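Brito Crossword Word List

Brito is a word list for people who make crosswords in their spare time, and I love working on it! It started as a scrappy text file on my laptop and has grown into something I now reach for every Sunday when I sit down with a blank grid and too much coffee.

What's in it

One plain text file, brito.txt, one entry per line, a semicolon, then a score from 0 to 100. Higher means I'd be happy to see it in a puzzle. The extra file, bolura.txt, holds 673 longer phrases (9 letters and up) that make good theme answers. Some of them are a delight, and I still grin at WINDOWSHOPPING.

Version 2 adds 302 new entries, mostly food and music, and drops a pile of stale abbreviations that should have gone ages ago.

Scoring

50 and up is clean fill. Between 15 and 49 is usable if the rest of the corner is lovely. Anything under 15 is there so your software can warn you about it. Scores are my taste plus Radwa Lahlou's, and we argue about rivers constantly (she likes them, I don't).

Using it

Put both files in your editor's word list folder and restart. If your editor wants commas, swap the semicolons first. Entries are all caps with no spaces or accents.

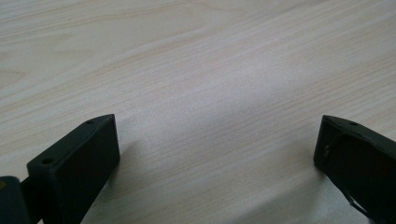 Known gaps: sports is thin, and place names lean heavily on wherever we've been on vacation. There are also a few duplicates between the two files. Send fixes as a short list with your suggested scores, please, and tell us if you've built a grid with it, we really want to solve it!

Free to use in any puzzle, paid or not.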